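We use cookies to measure site traffic. By continuing to browse you accept our cookie policy. Accept | Manage settings

About Skornard

Skornard tests and certifies surface finishes for tabletops, counters and shelving. The laboratory opened in Mostyn with one abrasion rig and now operates 11 test stations. Natsumi Kawaguchi is technical director. Dale Beaulieu manages sample intake.

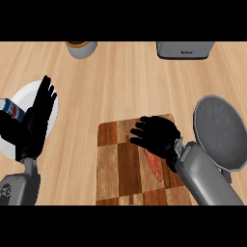

Standard panels are conditioned for 18 hours before testing. Stain resistance is scored against a reference set of 159 substances, including coffee, vinegar and household cleaners. Results are reported per panel and are not averaged across batches.

Clients receive a written report and the retained half of each sample. Panels over 200 cm in length are handled at our Skomside site, by arrangement with Tegwen Penry. Intake closes at 4 p.m.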